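4. Background Test with Printed Walls

Use this section to repeat the background test from the Claltier study. The test measures how well a trained policy picks up small parts when the walls of the cell change and everything else stays the same. Finish section 3 (arm calibration) first.

4.1 Preparing the cell

1. Turn off power to both arms.
2. Fit the wall covering to the back and side walls. Smooth out any folds near the crossbar.
3. Hang the three baskets at their marked heights.
4. Place the toy bricks between the arms. Leave the toolbox and both screwdrivers on the floor of the cell as distractors.
5. Turn the power back on and wait for both arms to home.

Caution: Keep hands outside the aluminum frame while the arms are homing.

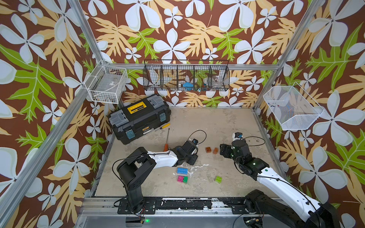 Emese Oláh
Test Cell Lead, Negash

The flowered covering is the hardest one in the set. Its lime-green leaves are close in color to one of the bricks, and the dark brown ground changes the exposure on the wrist cameras. Lock exposure before the first run.

4.2 Running the test

1. Load the policy checkpoint. Do not fine-tune it on the new walls.
2. Run 40 trials. Limit each trial to 249 control steps.
3. Score a trial as a success only if the brick is lifted and held for 2 seconds.
4. Move the bricks by hand after every 5 trials, with both arms paused.
5. Save the log under the name of the wall covering.

Note: A gripper that closes on a screwdriver counts as a failure, even if it later lifts a brick.

4.3 Reading the result

Compare the success rate with your plain-wall baseline. In our runs most of the drop came from late grasps, where the gripper stopped above the brick and timed out. Missed grasps were less common. If you see the reverse, repeat the wrist camera calibration before reporting a number.

Send logs that do not load to Panya Hemmin.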